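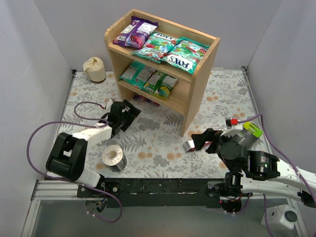
一、故障概述

课程项目报告(故障部分),项目名 Grakerora,双臂理货。
组员:Iason Economou,Ama Fiadzo,我(执笔)。
提交日期 14/12/2023

先把结论放前面,后面写得比较赶,有些地方没来得及整理。

右臂夹爪在运行中会掉线。掉线以后上位机没有停,继续给手臂关节发目标,手臂照走,夹爪停在掉线那一刻的开合位置。等通讯自己恢复,积压在队列里的旧指令一口气全发出去,夹爪和腕部会突然动一下。幅度不一定大,但是很快。

最严重的那次,Ama的手正在围挡里面摆袋子。没受伤,手背蹭了一下。我们当天停机,之后的测试全部按安全问题处理,不再当成普通bug。

我们做了84次完整的取放循环来复现,其中7次掉线,全部在右臂。左臂一次没有。

原因最后查到两条,硬件一条软件一条,单独哪一条都不至于出事:
硬件:右腕接头处线缆受力,弯折太急,腕部转到某些角度时接触不良。
软件:没有通讯超时判断,重连后不清队列。

二、任务和装置(简写,详细见中期报告)

任务是把袋装糖果从台面摆上一个两层的小木架,或者从架上取下来换位置。架子不固定朝向,有时正着放有时斜着放,斜放是故意的,要测抓取规划对角度的适应。架子下面有时也塞东西,当遮挡用。

台面铺的是花纸,灰色蕨叶和淡橘色的花。三面围挡是浅灰、浅灰紫色的板。选花纸是为了给识别加难度,这个后面还要提,因为我们一开始怪过它。

两条手臂装在前沿的黑色横梁上,一左一右。结构件白色,关节和夹爪黑色。夹爪通讯和供电走同一根紫色线,从夹爪后面接出来,沿手臂回到底座那边。控制板是Postma的,线是从Duvness买的成品线,我们自己没有改过接头。这一点在排查的时候很重要,因为最先怀疑的就是自己焊的东西,结果这一段根本没有自己焊的东西。

物品主要是袋装糖,青绿色的FOX'S袋子用得最多,还有一种紫色亮面的。另外放了罐子、盒子一类的硬东西,罐子顶上贴了胶带。硬物和软袋混着来,夹爪的力度参数要切换,掉线的时候刚好停在哪一档,后果差别挺大。

夹爪闭合力有软硬两档。软档抓袋子,硬档抓盒子。注意这里:档位是上位机下发的,夹爪板子重启之后默认回到硬档。这个我们8月装机的时候就知道,当时写在便签上,后来便签不见了,也没有人写进代码注释。

三、第一次出现时我们怎么处理的(处理得不好)

最早一次是Iason看到的。右臂抓着袋子往架子上层送,到位之后没松开,手臂按程序往后撤,袋子跟着一起被拖下来,掉在台面上。

当时我们以为是夹爪的指齿钩住了袋子。右边夹爪的指面是带齿的,袋子封口那条边很容易卡进去,以前确实发生过。所以就把松开的行程加大了一点,重跑,没问题,就过去了。

现在回头看日志,那一次夹爪已经没有回包了。松开指令发了,没有应答。日志里有,但是应答缺失只写在debug级别,平时不显示。没看。

第二次出现,是架子被拖歪。夹爪没松开,这次夹到的不光是袋子,还夹住了上层隔板的前缘。手臂后撤把整个架子往前带,架子转了个角度,撞到旁边的罐子。罐子倒了。架子没有坏。

我们那时候怪的是视觉。理由是架子斜放,隔板前缘和袋子边缘靠得近,花纸又乱,估计抓取点算偏了。袋子还有一点伸出隔板前缘,更容易混。这个理由听起来很合理,所以在上面花了很多时间:
换过纯色纸。
调过曝光,压亮面袋子的反光。
把抓取点往袋子中间收。
换了架子朝向。
全做完以后抓取点确实更准了,掉线照样来。中间有一段时间比较少,我们就在组会上说已经解决了。这话说早了。组会记录里还写着“视觉误差导致,已修复”,这里更正。

四、停机那次的经过

按时间顺序写,能对上日志的部分我都对过。

当时在跑换位任务,右臂负责把一个小件从台面上夹起来放到右侧。左臂停在架子左前方等待,没有动作。

右臂下探,夹爪张开,停住了。程序在等夹爪的到位应答,等不到。因为没有超时,就一直等。

从外面看,就是手臂不动了,很安静。界面上状态还是“运行中”,但界面那个状态本来就经常卡,大家习惯了。

Ama以为这一轮结束了,架上有个袋子快滑下来,她伸手进去扶。右臂底座那边的小红灯一直亮着,我们三个平时都把那个灯当成“板子有电,一切正常”来看。灯只表示底座供电,和夹爪通讯一点关系没有。这个误解是大家一起的,不能算在她头上。

她的前臂从右臂上方过去的时候,大概碰到了紫色线。这里只能说大概,她自己也记不清,我们没有录像。日志上看,紧接着通讯恢复。

恢复后,夹爪板子先回默认档(硬档),然后收到队列里攒下来的指令:闭合,张开,闭合。同时等待条件满足,手臂程序继续往下走,腕部抬起来。抬的时候擦到她手背。

Iason按的急停。急停是好的,按下去两条臂都断了。他当时就站在急停旁边,这是运气。按我们原来的规矩,操作员可以坐在电脑前面,离急停要走好几步。

之后断电,挂牌,通知了Bimard实验室的值班老师。老师要求:查清之前不许带人进围挡,写书面报告。就是这份。

五、排查

5.1 先确认是哪一段

把debug日志全部打开,每条夹爪指令和回包都打时间戳。空跑,不放东西,人不进围挡,操作员站急停。

空跑了很久没有出现。然后按原来的任务跑就出现了。区别在腕部转角:空跑的轨迹偷懒,腕部基本不转。

于是把腕部转动加进空跑,很快复现。到这里视觉可以排除了,空跑没有用到相机。

5.2 左右对调

把左右两块Postma板子对调。故障还在右边,没有跟着板子走。
把夹爪对调。还在右边。
把线对调。这个就有意思了,对调以后故障消失了一阵,又回来了,还是右边。

这一步让我们糊涂了一天。后来Ama想明白的:线对调时要重新插接头、重新绑扎带,新装的时候留的余量大一点,跑着跑着线又被拽紧了,余量没了。所以和哪根线没关系,和走线方式有关系。

5.3 看走线

两边走线的确不一样。装机时左边是我绑的,右边是另外找时间补的,没有统一图纸。

左边:线从夹爪后面出来先绕一个小圈,再往外兜一个很大的弧,绕开肘部往下走到底座,中间隔一段有白色小扎带。松得有点难看,之前还有人说要收一收。
右边:线从腕部接头出来往右走,然后很急地往下折,贴着前臂走。看着整齐。

整齐的那边坏了。弯折点离接头太近,腕部往一个方向转的时候,拉力直接落在接头上。接头又是卡扣式的,没有螺丝,稍微歪一点里面的针就虚接。

用手验证(断电,万用表):腕部掰到那个方向,轻轻拉线,通断跳。松手就好。反复都一样。左边同样的动作不跳。

5.4 日志对照

把所有掉线时刻的腕部角度拉出来,全部集中在转到接近极限的那一侧。没有例外。这个图本来要放附录,画图脚本还有问题,坐标轴标反了,来不及改,老师要的话我单独发。

5.5 软件这边

即使线好了,软件也必须改。代码是从去年的单臂版本搬过来的,单臂版本夹爪接在同一条总线上,掉线会整个报错退出。双臂版夹爪单独走一路,掉线了主程序不知道。搬的时候谁都没有重新想过这件事,包括我。

具体问题:
等到位应答是死循环,没有超时。
指令队列没有长度限制,断线期间界面和程序都还能往里塞。
重连是底层库自动做的,上层收不到通知。
重启后的档位不重新下发。
界面上的“运行中”只看主循环有没有活着,不看夹爪。

六、修改

6.1 硬件

右边走线全部拆掉重做,照左边的方式,腕部后面留圈,外面留大弧。接头后面加了固定点,让拉力落在支架上,不要落在接头上。扎带不要拉死,绑完之后必须把腕部手动转满全程看一遍线有没有绷。

弧留大了有另外一个问题,线会不会挂到架子。试过,左臂靠近架子左下角的时候,线在外侧,离得比较远,没有挂到。右边重做以后也没挂,但是右边盒子立着斜靠的时候空间小,这个要继续观察。

线可能挂到人。所以人更不能进去。

6.2 软件

应答超时设为900毫秒。超过就判夹爪失联,2条臂同时停,保持当前位置,不回零。不回零这条我们吵过,Iason一开始主张回零,觉得回零干净。我和Ama反对,失联的时候夹爪可能还夹着架子,一回零又是拖架子。最后定保持。

失联时清空队列,并且拒绝新指令。
重连后不自动继续。要操作员在界面确认,确认之前先重新下发档位。
应答缺失的日志级别从debug提到error。
界面加了夹爪状态,左右分开显示,失联变红,盖住原来的“运行中”。

超时这个值怎么来的:正常应答远比这个短,但是硬档闭合到底再回报会慢一些,设得太短会误报。先设得很短试过,误报太多,一直停,后来放宽到现在这个值。没有做严格的统计,算是经验值,下一届如果换夹爪要重新测。

6.3 规矩

以前的规矩是口头的。现在写成纸贴在围挡外面:

手进围挡之前,先按急停,等两臂断了再进。
不许用小红灯判断能不能进。
界面显示什么都不算数,只认急停。
跑任务时必须有一个人站在急停旁边,这个人不做别的事,不看手机,不改代码。
台面下面板前边那块地方不要堆杂物,瓶子什么的拿走,右臂下面那里尤其是。
动过线就要重新转满全程检查,写在记录本上,签名。

最后一条我们自己已经漏签过一次,补上了。

七、修改后的验证

分开做的,避免两个改动混在一起说不清。

先只上软件,线保持旧的走法。人在围挡外面。故意让腕部转到会掉线的角度。掉线之后两臂都停住了,没有再出现补发指令的情况。晃一下线让它恢复(用长杆,不用手),界面提示等待确认,手臂不动。确认后档位先下发,然后从中断的步骤重新开始。符合预期。

这里发现一个新问题:从中断步骤重新开始,如果袋子已经夹在手里,程序会再去原位抓一次,抓空,然后继续放。不危险,但任务算失败。暂时的处理是重连之后只允许手动退出,不允许续跑。续跑功能先关了。

再上硬件,新走线加软件一起。跑原任务,架子正放、斜放都跑了,上下层都取放,紫色袋和青绿色袋混着。到交报告为止没有再掉线。时间不够,次数没有之前那轮多,所以不能说彻底好了,只能说没再看见。

接头寿命没有测。旧的那个接头已经虚过很多次,应该换掉,新的还没到货,现在用的还是旧的。这个写清楚,免得后面的人以为换过了。

八、做得不对的地方

写给老师也写给下一届。

第一次看到不松开就应该翻日志。改了个行程参数,不再出现了,就当修好了,没有问为什么会好。后来视觉那一轮也是同样的毛病。

“故障消失”我们记过好几回,没有一次写清是在什么条件下消失的。如果记了腕部角度,或者哪怕记一句“今天没有转腕”,能省很多天。

左右两边装得不一样,没有记录。谁装的,什么时候装的,为什么这样绑,全靠回忆。

急停位置。我们从来没有讨论过操作员应该站哪。风险评估表是开学的时候填的,填的时候机器还没装好,“人员进入工作区”那一栏写的是“不适用”。这是整个项目里最不应该的一条。表已经重填,Ama重新写的,比原来的长很多。

还有小红灯。一个灯是什么意思,三个人的理解都一样,都错,所以谁也没有问过谁。现在灯旁边贴了标签,写“仅供电”。

九、遗留问题

右腕接头待更换(Duvness,已下单)。
续跑功能关闭中,恢复前要先解决“手里已有物品”的判断。夹爪有电流反馈,理论上可以用,没做。
夹爪板子默认硬档,固件里能不能改成软档,在问Postma,还没回复。
线缆和架子、和斜靠的盒子之间的干涉只靠肉眼看过,没有仿真。
围挡只有三面,前面敞开。老师建议加光栅或者门开关,预算没有,下学期申请。在那之前只能靠急停和规矩,我们知道这个不够。
附录里的角度图,坐标轴标反,待改。

十、分工

Iason:急停和停机处理,左右对调测试,超时和队列部分的代码。
Ama:走线分析,接头通断测量,风险评估表重填,围挡外面那张规矩。
我:日志,界面改动,右侧重新走线(和Ama一起),本报告。

报告里的时间顺序如果和组会记录对不上,以日志为准,组会记录有几处是事后补的。错字请见谅,赶在截止前写的,没有在看第二遍。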